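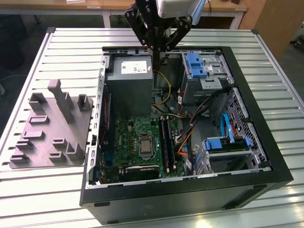

Small firms tend to replace desktop computers on a fixed cycle. Ionuț Furtună, who looks after 200 of them for the freight agent Windholm, stopped doing so six years ago and now replaces parts on evidence.

"The cycle was four years, and it came from the accounts department," he says. "It had no connection with failure rates."

His records are kept in Tisar, a plain asset database. Each machine has an entry for running hours, disk errors and every part fitted. Of 1,000 faults logged, the largest group concerned storage, followed by fans and power supplies. Processors hardly appear.

Power supplies are the one part he changes on age alone. "A supply that is failing slowly gives you random restarts, and you can waste a day testing memory. I swap it first, then test." He does not open the units themselves. The capacitors can hold a charge after the mains lead is removed, and the labour costs more than a replacement.

Cleaning is done once a year, in May, before the office warms up.

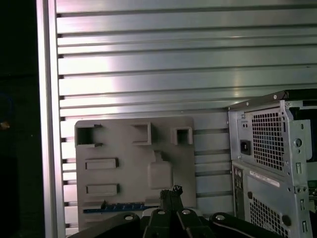 Slatted aluminium work surface with frame rail.

Furtună blocks the fan blades before using compressed air and keeps the nozzle 20 cm from the board. Thermal paste is renewed only when the cooler has to come off for another reason.

He is less certain about second-hand parts. A batch of drives bought through Pîrvu had their hour counters reset, and he now accepts used cases and cables only.

The next question is software support. "The hardware will run for years yet. Whether the operating system will accept it is a separate matter, and I have no figures for that."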